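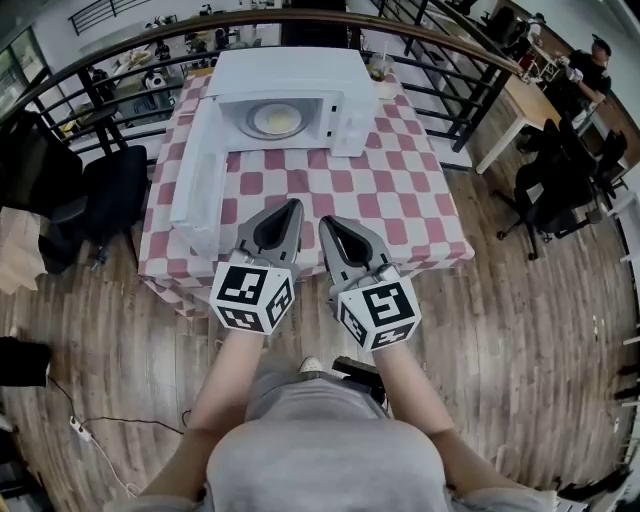
Svyatoslav Harasym has run the toy table at the Ivanport community hall for seven years. He started with a box of wooden blocks and a borrowed rug. There are now 15 play sets on his shelves, and the one that goes out most is the toy kitchen.

"Children want what the grown-ups use," he said. "A microwave has a door, it has a plate inside, it has buttons. That's enough for half an hour."

We talked upstairs, next to the railing, where he likes to set things out. Downstairs was busy with other tables, and now and then he leaned over to answer a question from below.

Harasym grew up in Levchenko and worked in appliance repair before he retired. He still looks at toys the way he looked at ovens. The first thing he checks is the hinge.

"The door gets opened a thousand times before anybody cares about the rest," he said. "If it sticks, they pull. If they pull, it comes off, and then you have a box."

He prefers a white microwave to the bright ones. His reason is practical: he can see when it needs a wipe. The turntable plate should lift out without tools, he said, and it should be big enough for a toy slice of pizza. He has turned down donated sets where the plate was only a sticker.

The pink-and-white checkered cloth came from his sister in Ulska. She bought the fabric at a closing sale and sewed three of them. He says children treat a table with a cloth on it as somebody's home.

"They put things down more carefully. On a bare table they bang," he said. "I can't prove it — it's what I see."

He sets out very little at the start. The microwave goes toward the back of the table with the door open, and there might be a cup or a plate. The rest of the food stays in a bin until a child asks for it.

"If you put out everything, they sort it and leave. If you put out one cup, they have to decide what's in it."

Last June he lent two kitchen sets to the library in Wundel for the summer. Both came back complete except for a toy egg, which was mailed to him later in an envelope with no note.

Asked what he would buy with more money, Harasym didn't mention toys. He wants a second square table, the same height as the first, and a cabinet that locks. The sets are now kept on open shelves by the back stairs, and pieces wander.

He packs up at the end of each session by himself. The cloth gets shaken out over the back step, and the plate goes inside the microwave before the door is closed.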